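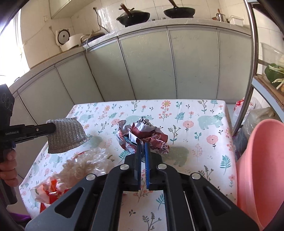

The Colbridge ward result and what the leaflets said

Home | About | Archive | Local politics | Contact

Jan 21, 2020

The by-election in Marent ward is over and Zofia Gajewski won it. She got 1,289 votes, and Teodor Witkowska came second, 57 votes behind. I voted for neither of them, so I can write this without much of a grudge.

The town paper has decided that the result was a protest against the council over the bus station. I don't think that holds up. The bus station is in the next ward, and most people in Marent drive. I went to two of the public meetings before the vote and the bus station came up once, from a man who had come over from the other side of town to ask about it.

What people did ask about was the school boundary. The council wants to redraw it in March, and if it goes through, the streets north of the rail line will be sent to a different elementary school. That affects a lot of families who bought their houses with the old line in mind. Gajewski said early on that she would vote against the new map. Witkowska said he wanted to see the final report first. That is a reasonable thing to say and I think it cost him the seat.

His leaflets did not help either. I got 5 of them, and the last two had the same text with a different headline. None of them mentioned the school. They talked about "experience" and had a long paragraph on his years on the planning board, where he served with Czesław Głowacki. Głowacki is not popular here after the Kwiatkowski lot was rezoned. I don't know who thought it was a good idea to put his name in.

There is also a claim going around that Gajewski won on the votes of newcomers who "don't know how the town works." I have heard it from people who ought to know better. The new apartments on the Kwiatkowski lot are not even finished. The voters who picked her are mostly the same voters who picked Jolanta Szczepańska at the last three elections, and they were called sensible then. Szczepańska held the seat for 7 years and opposed the last boundary change too.

I do have doubts about Gajewski. She was vague on the budget. When she was asked how the town would pay for an extra classroom if the boundary stays where it is, she said the money could be found. Maja Jasińska, who chairs finance, has already said in open session that there is no slack this year. They will have to sit in the same room on it soon.

The swearing in is at the next regular meeting. The draft boundary map is supposed to be at the library desk by then, and I plan to go and look at it before I write anything more about the streets north of the line.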